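Home About Projects News Press Contact

PRESS RELEASE
Old doors find new homes as Ondano opens its reuse store in Flendska 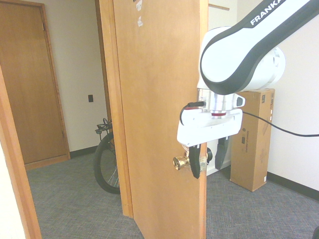

Press bulletin no. 2

29/06/2026

Ondano is delighted to announce that its new store for reclaimed interior doors is now open at the Geraghty building in Flendska. Anyone fitting out a home, a hall or a workshop is welcome to come in, have a good look round and try a few handles.

The project began in March, when a block of offices was being cleared and its doors were due to go in the skip. We asked if we could have them. Since then we have taken in 1,478 doors from schools, offices and flats, along with boxes of hinges, latches and knobs, and there is room in the building for 2,000.

Most of them are the sort of door people walk through every day without a second glance: warm orange-tan wood veneer, a slight gloss, a round brass doorknob. Look again and they are lovely things! The colour is hard to find new, and a shiny gold knob against honey-coloured wood looks every bit as good now as it did when that style was in every corridor in town.

We do like to leave the cleaning up to the buyer where we can, and we price for it. Torn scraps of old sticker near the top of a door will usually come away with warm water, a little washing-up liquid and some patience. Try a small patch first, go gently along the grain and dry the veneer straight away.

"I have been hanging doors for most of my working life and I still get a kick out of one that closes with a proper click," said Oisín Nic Aodha, who runs the store. "People come in for one bedroom door and go home with the frame trim and a bag of knobs as well – which suits us fine."

Customers should bring the height, width and thickness of the opening, and a note of which side the hinges go. Staff can trim a door on site, move a latch or match a missing knob from the boxes. Fire doors are kept apart from the rest and are sold only with their paperwork.

The fitting bench, racking and van have been paid for with a grant of 3,000 from the Fustitz Fund, and we are very grateful for it. Free hanging classes will start later in the summer, with places for beginners – please ask at the desk.

Offers of doors are welcome from builders and householders alike. Please send measurements before loading the van.

Press contact: Oisín Nic Aodha, Ondano, Geraghty building, Flendska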